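Helfende Hände für Küche und Tafel gesucht (Teilzeit, Einstieg jederzeit möglich)

Liebe Leserin, lieber Leser,

wer schon einmal bei uns im Haus Florka gegessen hat, der weiß, dass es vor dem Essen immer ein bisschen dauert, bis alle sitzen, und dass es nach dem Essen noch viel länger dauert, bis alle wieder aufstehen. Das soll auch so bleiben! Damit es so bleiben kann, brauchen wir aber jemanden, der sich mit uns um alles kümmert, was zwischen Schublade, Tisch und Spülküche unterwegs ist: das Besteck, die Schüsseln, die Kannen, die Tischwäsche und was sonst noch alles zusammenkommt, wenn viele Menschen miteinander essen.

Wir suchen zum nächstmöglichen Zeitpunkt 2 Mitarbeiterinnen oder Mitarbeiter für unsere Tafel, jeweils in Teilzeit. Eine Ausbildung in der Gastronomie ist schön, wir setzen sie aber nicht voraus. Viel wichtiger ist uns, dass Sie gern mit den Händen arbeiten, einen Blick für Kleinigkeiten haben und sich nicht daran stören, wenn Ihnen beim Eindecken jemand eine Geschichte erzählt, die Sie vielleicht schon kennen.

Zu Ihren Aufgaben gehört das Eindecken und Abräumen, das Spülen (die große Maschine zeigen wir Ihnen in aller Ruhe, sie hat ihre Eigenheiten) und das Polieren und Einsortieren. Gerade das Polieren wird gern unterschätzt. Unser Bestand umfasst 700 Teile Besteck, von der Kuchengabel bis zum Vorlegelöffel, und jedes davon geht durch unsere Hände, bevor es wieder auf den Tisch kommt. Die langen Löffel fassen wir dabei am Stiel an und nehmen uns die Laffe zum Schluss vor, mit einem trockenen Tuch und ohne Eile. Manche von uns mögen diese Stunde am Nachmittag am liebsten, weil man dabei so gut ins Reden kommt — oder eben auch einmal gar nichts sagen muss.

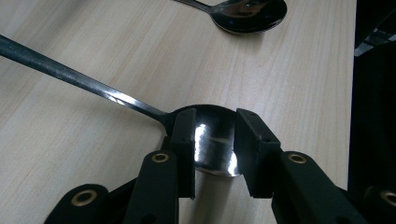

Haus Florka | Hauswirtschaft | Team Küche und Tafel

Wir sind im Augenblick 7 Leute, ganz unterschiedlich alt und mit ganz unterschiedlichen Wegen hierher. Geleitet wird das Team von Dexter Fitzsimmons, der vor Jahren eigentlich nur für einen Sommer aushelfen wollte und sich inzwischen um Dienstplan, Einkauf und Einarbeitung kümmert. In den ersten Wochen sind Sie nie allein im Dienst. Sie laufen mit, schauen zu, fragen (bitte fragen Sie!) und übernehmen nach und nach das, was Ihnen liegt. Es darf auch einmal etwas herunterfallen, dafür haben wir Besen und Ersatz.

Ein paar Dinge wünschen wir uns dann doch:

Sie sprechen so viel Deutsch, dass Sie sich mit unseren Gästen und mit uns verständigen können. Sie können auch längere Zeit stehen und gelegentlich eine volle Besteckkiste tragen, gern zu zweit. Sie sind verlässlich, und wenn Sie einmal nicht kommen können, rufen Sie uns rechtzeitig an. Eine Belehrung nach dem Infektionsschutzgesetz brauchen Sie für die Arbeit in der Küche ebenfalls. Falls Sie noch keine haben, helfen wir bei der Anmeldung und übernehmen die Kosten.

Gearbeitet wird in zwei Schichten, vormittags oder nachmittags, und wir versuchen wirklich, Wünsche zu berücksichtigen. Wer Kinder in die Schule bringen muss, fängt später an, wer den Abend für sich braucht, kommt in die Frühschicht. Im August haben wir unser Gartenfest mit 300 Gästen, da wird es für ein paar Tage lebhaft und wir freuen uns über jede Hand. Gleich danach schließt das Haus für eine kleine Pause, in der alle gemeinsam Urlaub machen können.

Was wir Ihnen bieten können: einen unbefristeten Vertrag nach der Probezeit, Bezahlung nach unserer Haustabelle mit Zuschlägen an Feiertagen, Arbeitskleidung, die wir auch waschen, und selbstverständlich ein warmes Essen in jeder Schicht. Gegessen wird am Tisch, im Sitzen und mit ordentlichem Besteck, darauf legen wir auch bei uns selbst Wert. Dazu kommt ein Zuschuss zur Monatskarte, und Fahrräder können im Hof untergestellt werden.

Wenn Sie nun neugierig geworden sind, schreiben Sie uns ein paar Zeilen oder kommen Sie einfach vorbei. Wir brauchen kein Foto und keine lange Mappe. Ein kurzer Lebenslauf genügt, und wenn Sie dazuschreiben mögen, was bei Ihnen zu Hause gern auf den Tisch kommt, lesen wir das mit Vergnügen. Ein Probenachmittag lässt sich leicht einrichten, er wird bezahlt, und zum Abschluss gibt es Kaffee und meistens auch Kuchen.

Ihre Unterlagen geben Sie bitte am Empfang ab, mit dem Stichwort »Tafel«, oder Sie schicken sie per Post an das Haus Florka, zu Händen von Dexter Fitzsimmons. Am Telefon erreichen Sie ihn am besten am frühen Nachmittag, wenn die Mittagsteller weggeräumt sind.

Wir freuen uns auf Sie!

Ihr Team Küche und Tafel

Stand der Ausschreibung: 4. Dezember 2025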